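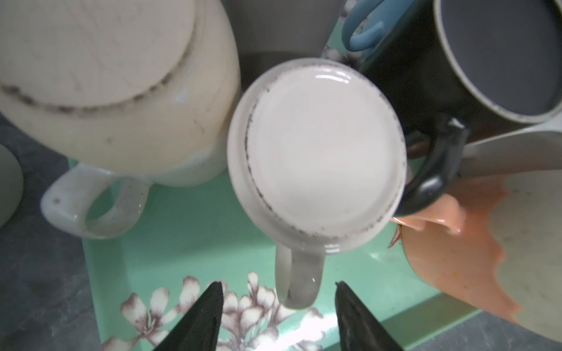 Kapitel 2: Was ein Becher über seinen Ofen erzählt

Bevor wir in diesem Kapitel zu Glasuren und Brennkurven kommen, muss ich ein Geständnis machen: Ich drehe in fremden Küchen jede Tasse um. Meine Freunde kennen das schon, und wer mich zum ersten Mal einlädt, guckt meistens etwas besorgt (vor allem, wenn noch Kaffee drin ist!). Aber am Boden steht nun mal das meiste. Da ist der Standring, also die Stelle, auf der das Stück im Ofen gestanden hat, und wenn er unglasiert ist, sieht und fühlt man dort den nackten Scherben – so heißt bei Keramikern das gebrannte Material selbst, auch wenn gar nichts zerbrochen ist. Daran müssen Sie sich gewöhnen, ich habe dafür ein ganzes Semester gebraucht.

Warum bleibt der Ring frei? Glasur ist im Grunde Glas. Oberhalb von 1.000 Grad wird sie je nach Rezept weich und klebrig, und wenn sie dabei die Ofenplatte berührt, backt der Becher fest. Mein erster eigener Brand in der Werkstatt in Adcombe bestand aus 21 Bechern, und bei den meisten hatte ich den Boden nicht sauber abgewischt. Mayuree Ratanaporn, bei der ich damals lernte, gab mir wortlos Hammer und Meißel. Die Platte habe ich heute noch.

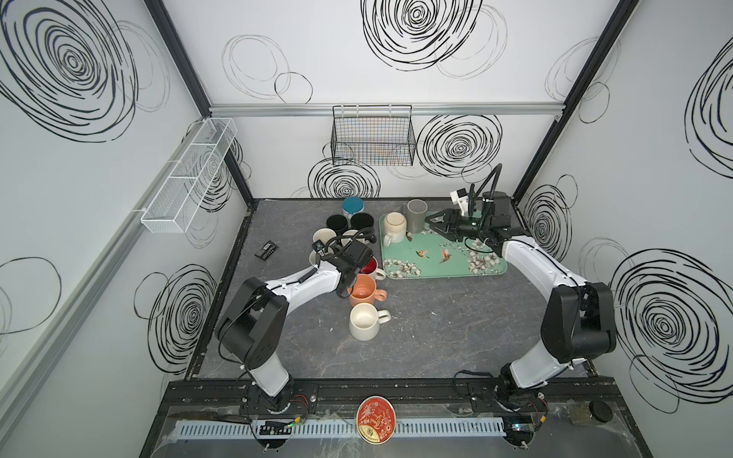 Abb. 2.1: Becher auf einer dunkelgrau marmorierten Tischplatte.

Beim Scherben unterscheiden wir grob zwischen Irdengut, Steinzeug und Porzellan. Irdengut wird niedriger gebrannt und bleibt porös, es saugt also Wasser, wenn keine Glasur davor ist. Steinzeug ist dicht gesintert und verzeiht im Alltag eine Menge. Porzellan ist ebenfalls dicht, dazu meist weiß und bei dünner Wand durchscheinend, und beim Drehen ist es eine Diva, davon handelt Abschnitt 2.4. Die Farbe allein hilft Ihnen beim Bestimmen übrigens wenig, denn auch Steinzeug gibt es in hellen Tönen – da bin ich selbst schon reingefallen, und zwar vor Publikum. 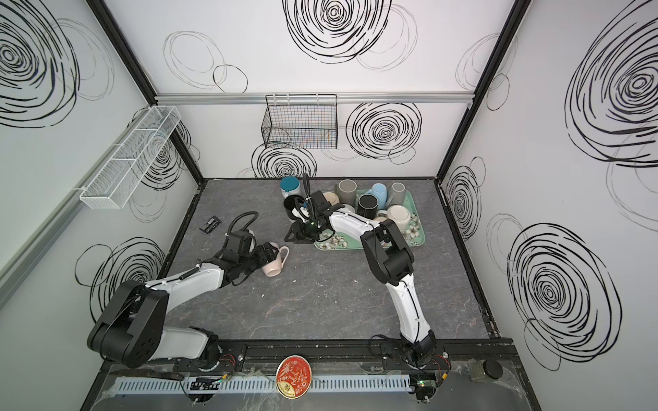

Dann wäre da noch der Henkel, das Sorgenkind jeder Anfängergruppe. Er wird angesetzt, wenn der Körper lederhart ist, und beide Teile sollten möglichst gleich feucht sein. Ist der Henkel viel nasser, schwindet er beim Trocknen stärker und reißt am Ansatz. Lertchai Suwannarat, mit dem ich über 20 Kurse gegeben habe, deckt frisch gehenkelte Becher über Nacht mit Folie ab, und seit ich das auch mache, habe ich deutlich weniger Bruch.

Nehmen Sie sich vor dem Weiterlesen bitte zwei Becher aus Ihrem eigenen Schrank. Drehen Sie sie um, fahren Sie mit dem Finger über den Standring und notieren Sie Farbe und Rauheit. Wir brauchen die Notizen gleich in Abschnitt 2.1.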